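Home | About Us | Housekeeping Supplies | Fixtures | Table Linens | Orders | Contact

Print this page | E-mail this page

About Bultgate

Bultgate supplies washroom paper, paper holders and table linens to guest houses, small hotels and rental cottages. The company was formed when two older firms, Lovwood (fixtures) and Sydorenko Linens, moved into one building and combined their stock lists. The Lovwood name is still used on the holder range. The Sydorenko name is still used on printed cloths.

The catalog is kept short. An item is listed only when we hold replacement parts for it, or, in the case of cloths, when the same pattern can be reordered for the following season. Discontinued patterns are removed from the catalog in July.

What we supply

Paper. Toilet rolls are sold by the case. We stock plain white rolls in 2 core sizes. Customers changing from one size to the other should check the holder first, as the narrower core does not turn freely on the older Lovwood spindle.

Holders. The standard holder is stainless steel, in a polished or a brushed finish. Polished plate shows fingerprints and water marks sooner and should be wiped with a soft dry cloth after cleaning. Abrasive pads will dull it permanently. Wall screws are included — plugs for hollow walls are ordered separately.
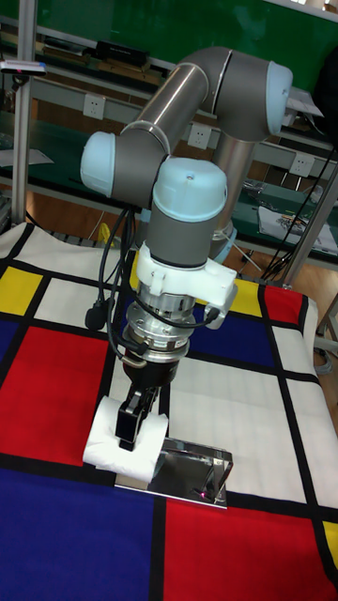
Fit is a matter of clearance. A new roll needs room to turn without dragging on the back plate, and the person changing it needs room for a hand at one end. We ask for 9 millimeters between the full roll and the nearest surface. Where a holder is mounted in a recess, the depth should be measured at the bottom as well as the top; tiled recesses are seldom square.

Cloths. Table cloths are cut to order from printed fabric, including solid colors, checks and block patterns in primary colors with black lines. Block patterns are cut so that a line runs parallel to the hem on all sides. This uses more fabric and is reflected in the price. The first wash should be cool and separate.

Ordering and returns

The minimum order is 20 items, which may be mixed across the holder and cloth ranges. Paper is not counted toward the minimum. Unused holders may be returned within 30 days in the original carton. Cut cloths are not returnable unless the cut is wrong — please measure before unfolding the whole piece.

Deliveries outside our own van route are handled by Kumari Freight. Cartons are marked with the room or floor number if this is given on the order form.

Trade accounts can be opened by mail or at the counter. Sample swatches are sent on request.

Print this page | E-mail this page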